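Trososo to supply drum side tables for Fendham guest rooms

9 Jul 2022

Furniture maker Trososo has been appointed to supply 234 bedside and side tables for the refurbishment of the Fendham guest house in Tosteston. Delivery is planned in two batches, with the first due on site in August.

The order covers a round side table with a drum body and a metal base, and a matching set of wood-grain panels for the bedrooms. Both items are to be finished in one tone. The designers, Younis, asked for curved edges wherever a guest is likely to brush past furniture in the dark, and the panels have been drawn on that basis. The recessed centre is bounded by a sweeping lower curve, and the grain of the raised border follows the line of the bend.

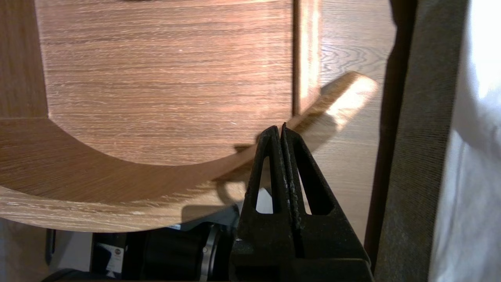 Curved lower edge of a recessed wood-grain panel.

Matching the grain was the main technical point raised during sampling. Straight grain has been specified for the recessed panels, laid horizontally. A wavier pattern is permitted on surfaces set further back, where the two are not read side by side. Trososo submitted three finishes and the middle one was selected after being viewed under the lamps to be fitted in the bedrooms.

"Grain direction is on the drawings and will be checked against them," said Hatem Sqalli, who is managing the contract for Younis. "If a panel arrives with the grain running the wrong way it goes back. We have allowed 30 days in the programme for replacements."
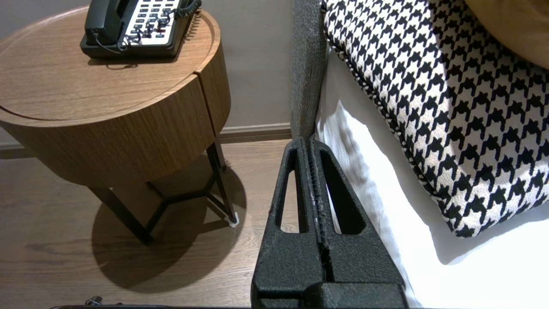
Room layouts were revised in the spring after the operator decided to keep a fixed telephone in every bedroom. The earlier scheme had placed it on a wall shelf, with the cable run inside the panelling. The shelf has now been omitted. The telephone will stand on the side table, where a desk set with a coiled cord fits towards the far side of the round top. The slightly raised rim has been retained in the final drawings. Sockets will be moved to suit before the floors are sealed.

The base is of thin black metal legs joined by a Y-shaped brace just above the floor. Pads are to be fitted at the feet to protect the planks, and spare pads will be supplied with each batch. Fixings between drum and base are to remain accessible from below, so that a damaged leg can be changed on site.

The first batch will consist of 200 tables, with the remaining 34 held back until the top-floor rooms are released by the main contractor. Panels will be delivered floor by floor. The contract reference is 3687.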